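Table Linen and Tableware Colour in a Shared Breakfast Setting
Project report, Unit 2, Plarkwood Campus
March 31, 2024
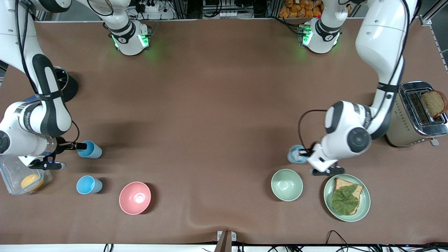 The aim of this project was to determine whether a plain dark tablecloth makes a self-serve breakfast table easier to set, use and clear in a student residence. The residence at Wustcombe has a single long table in the ground floor kitchen, used by 60 residents on a rotating roster. The existing surface is bare and pale, and the tableware has been bought over several years in whatever colours were on sale. For the trial setting we used a large brown cloth covering nearly all of the tabletop, with light blue cups, a pink bowl and a pale green bowl and plate. The toaster was kept at the right edge of the table, clear of the bowls, so that bread could be taken out without reaching over other dishes.

1. Background

Residents' complaints about the breakfast table fell into two groups. The first concerned items left behind after clearing, mostly clear containers and small cups. The second concerned crumbs and spills that were not noticed until the next sitting. Both were treated as problems of contrast between object and background. Our working assumption was that pastel plastic on a mid-to-dark cloth would be located faster than the same plastic on a pale surface, and that transparent items would remain difficult on either.

2. Materials

The cloth was a plain brown one with no pattern. A checked cloth was considered and rejected, as a repeating pattern would have added a second variable. Tableware was limited to plastic in pale colours. Ceramic pieces were excluded on account of noise and breakage. Clear food containers were retained in the set because residents use them daily for cut fruit and leftovers.

Food was kept simple: sliced wholegrain bread, lettuce and fruit. Spreads were left out of the first round. Butter and jam marks on fabric were tested separately on an offcut and are covered in section 4.

3. Method

Two conditions were compared, bare table and brown cloth. In each, the table was set to the same written plan, used for one sitting and then cleared by the rostered pair. An observer recorded every item handled and whether it was collected on the first pass. Items found on a second pass were logged as missed. Sittings were run through February, and 200 item placements were checked against the plan in each condition before use. The full log contains 1,672 entries, including repeated handling of the same item.

The plan grouped items by place rather than by type. Each place had a cup and a bowl, with plates on the toaster side. Spare cups were to be stood upright with a gap between them. This instruction was added after the pilot, when stacked cups were found to tip as the cloth moved under them.

4. Results

Pale green and pink items were missed less often on the cloth than on the bare table. Light blue cups showed the same pattern, though the difference was smaller for the translucent ones. Clear containers were missed at a similar rate in both conditions. Several were overlooked even with food still inside, generally at the ends of the table.

Crumbs gave a mixed result. White bread crumbs were obvious on the brown cloth and were cleared promptly. Crumbs from dark bread were close to the colour of the fabric and were often left behind, which matters here as most residents choose wholegrain. Lifting the cloth by its corners and shaking it outside dealt with both kinds, but added a step to the roster.

The offcut test showed that jam came out in a cold wash. Butter left a faint mark after one cycle.

5. Discussion

The cloth improved collection of coloured tableware and did little for clear plastic. Coloured lids would be a cheap remedy for the containers. The toaster is a separate matter. It should stand on a heatproof mat, and its cord should be run off the back of the table so that the cloth cannot drag it. The present power point is on the far side, and any board used there needs to be fixed down — a loose one will shift whenever the cloth is changed.

6. Limitations

Only one cloth colour was tested. The observer knew which condition was in use. Evening sittings were not included, and the kitchen lighting after dark is considerably warmer.

7. Recommendations

Keep the brown cloth for breakfast and hold a spare for wash days. Replace clear cups with opaque ones as they wear out. Trial a mid-grey cloth next semester, using the same plan and log sheet, with dark bread crumbs recorded as their own category.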